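From: the Fustton bench
To: Nadmont shared workshop list
Date: Sat 30 September
Subject: Re: [workshop] Gripper pads and thin wire

On the Clitedar build, someone wrote:
> We've got ours closing on blocks and cups with no trouble, but thin
> stuff gets away from it. Pens are hit and miss. Has anyone had luck
> with wire or rod under 5 mm? Did you change the pads or the way you
> come down on the object? Also, what are you using for a work
> surface? Ours has a lot of grain and the camera doesn't love it.

I can answer some of that. We've kept the same pads since July, the dark green ones, and they're showing some wear on the edges. I was going to recover them but the worn surface hasn't bothered us yet, so I've left them alone.

For thin wire we're using coat hangers, the plastic-coated kind. They're cheap and the shape gives you several different things to try: a long straight bar, two shoulders with bends in them, the twisted neck and the hook. We put the hanger flat on the table at whatever angle it lands and start with the fingers wide open on either side. 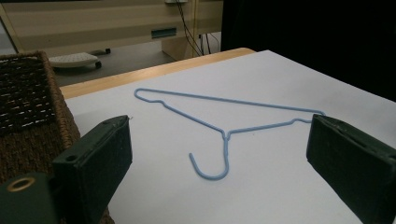 The neck is the part I'd aim for first. It's two wires thick there, so the pads have more to close on, and a small error in position matters less. The bottom bar works if you come in square to it. If you're off by much, the hanger swivels and you end up pushing it across the table.

Height was our main problem. We were stopping too high and the pads closed over the top of the wire. I now bring the fingertips down until they just touch, then back off a hair before closing. Slow the last bit of travel right down or you'll crease the paper.

On the work surface, plain white paper over the wood has done the job for us. A pale hanger on white isn't great contrast, but the soft shadow helps. A dark cloth behind the table also cut down on background clutter.

The log is at 247 tries so far, 40 of them on the neck. I'll post the sheet once I've fixed the column headings.

Has anyone on the Malhotra build tried a thinner fingertip? I'd like to know before I cut new ones.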